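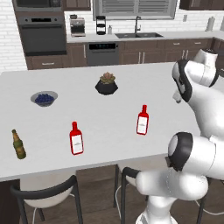 Blueberries in a gray bowl on a white island countertop.

Overnight Oats with Peanut Butter: Basic Method

Makes one jar. Prep time is 8 minutes, plus at least six hours in the refrigerator.

You need:
1/2 cup rolled oats
1/2 cup milk, dairy or soy
1/4 cup plain yogurt
1 tablespoon smooth peanut butter
1 teaspoon honey
Pinch of salt
Fruit for the top

Use rolled oats. Quick oats turn to paste by morning, and steel-cut oats stay hard unless they are cooked first.

Step 1. Put the peanut butter and honey in the bottom of a pint jar. Add two tablespoons of the milk and stir until smooth. Cold peanut butter does not mix well, so let it sit out for a while if it has been in the refrigerator.

Step 2. Add the yogurt, salt and remaining milk. Stir again, scraping the corners of the jar.

Step 3. Add the oats and push them under the liquid with the back of a spoon. Dry oats left on the surface will still be dry at breakfast.

Step 4. Close the lid and refrigerate. Do not add the fruit yet.

Step 5. In the morning, stir from the bottom. If the mix is too thick, thin it with milk, one tablespoon at a time. Top with fruit and eat cold.

To eat it warm, move the oats to a bowl and microwave in 30-second bursts, stirring between each. Do not heat the closed jar.

Storage: up to three days, sealed. Texture is best on the first two. Frozen berries can go in the night before, but they will color the oats and loosen the mix. Cut the milk by one tablespoon to make up for it.

One jar comes to 362 calories before fruit by my calculation, using whole milk. Other milks and sweetened yogurts will change the figure.

Updated September 21, 2025: salt added to the ingredient list. It was in the steps but missing above. Thanks to Gangadharan Chettiar for the correction.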